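July 10, 2019. Writers' room notebook, Multanau, season 2.

Episode 9 is still the problem. Bangera leaves the show and we have to get him off the island without the actor, who is already in another time zone growing a beard for someone else. Current options: a letter, a voicemail, a boat seen from far away. I hate the boat. The boat is winning. 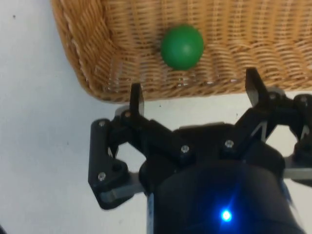
Green ball, wicker basket.

Read the letter version aloud after lunch. It ran 118 lines. Gervasio cut it to 50 and it got sadder, so I suppose he's right. Still no reason given for leaving his sister behind, and viewers will ask. They asked about the dog until December.

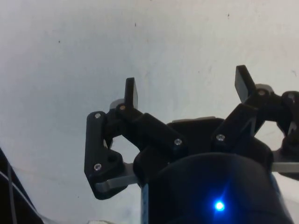
Tried giving the sister the letter to read in voiceover. Better. She can stop halfway and burn it, and then we never have to write the rest. Aranka thinks this is laziness. Noted, and also correct. 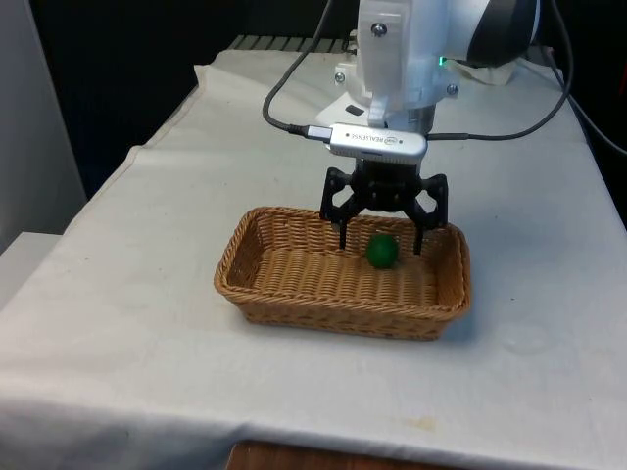
Radek Matoušek would keep the voicemail, on the grounds that people forgive a bad goodbye if they get to hear the guy's voice. We'd need old audio. Ask Jucélia what's left from the pilot.

Boat still on the board. Somebody has drawn a second boat.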